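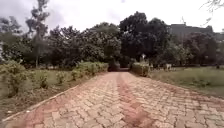

Outdoor route check, small delivery robots, Bellorden grounds. We run this list before any machine goes out on its own, and I love how much a slow walk teaches you about a route! The brick path is a great one to learn on: herringbone pavers, a pale curb along the left side with soil and grass beyond it, and hedges on both sides that close in to a dark gap under the trees. Most of the comments below come from that stretch.

1. Surface
Joints free of deep gaps, no rocking pavers – OK
Comment: Dirt in the joints is fine for our wheels. The reddish-brown streak down the middle needs a look after rain, as packed soil can get slick. Brake test to be done on the streak as well as on clean brick.

2. Edges
Curb mapped along the full run – OK
Keep-out margin set to 35 cm – OK
Comment: Please don't shrink the margin to make passing easier. The Rostard unit stops and waits very politely, and that's the behavior we want.

3. Plants
Nothing growing over the line of travel – OK
Comment: Recheck the young shrubs every month in the growing season. Leaves that brush a side sensor will cause false stops, and people then start ignoring real ones.

4. Light
Camera exposure checked going from open sky into shade – REPEAT
Comment: The Stikusent camera settled nicely under cloud. We still need a pass in bright sun, 3 runs each way, before I'll sign this line.

5. People and animals
Walking speed or slower on shared paths – OK
Stops for a person stepping out from behind a hedge – OK
Stops for a low object – OK
Comment: Test with the low foam block too, never only the tall dummy. Dogs are short!

6. Stop and recovery
Red button reachable from either side – OK
Remote stop tested at 200 feet – OK
Radio loss brings a full stop – OK
Comment: Wonderful result on radio loss – clean stop, lights on, no rolling.

7. Paperwork
Nutsugah route log filled in – OK
Contact number readable on the lid – FIX
Comment: The sticker is peeling. New one on before the next run, please.

Status: supervised runs only until lines 4 and 7 are closed.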